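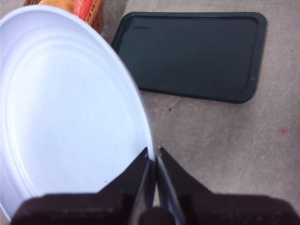 Kusum Maurya wrote:

> Before anybody buys more dishes for the Zindamness kitchen, please go through what we have. The white plastic ones with the rings in the bottom are fine for washing, but I would not serve from them. Crumbs sit between the ridges. Can we keep the flat ones for food?

Yes, I agree with Kusum, and I went through the shelves this morning. My list so far:

Wide white plastic, ridged inside: keep, for rinsing and for carrying things to the sink. They should go on the bottom shelf.

Dark green trays: keep. I would like to have these near the door, where people set down what they bring.

Large pale round plates with a flat center: keep for serving. We have 29 of these if I include the ones still at Ernine.

Steel pans from the Caron sale: two have loose handles. I will take them home and see about new screws. 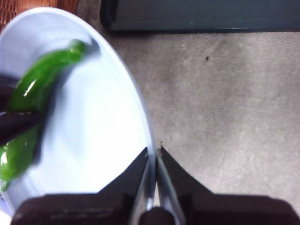 The large plates are also the best thing we have for whole vegetables. A long green pepper fits across one, and there is still room to put others next to it. For anything cut up I would use the deeper bowls – the rims on the plates are low and juice runs over.

On the money side, we set aside 400 for kitchen things in January and have spent 153 of it. I don't see a need to spend the rest on dishes. A second drying rack would be more use, and Stukholm has one in their catalog that fits over the left sink.

If you have any of our plates at home, please bring them back before the next supper. The cupboard code is still 3161.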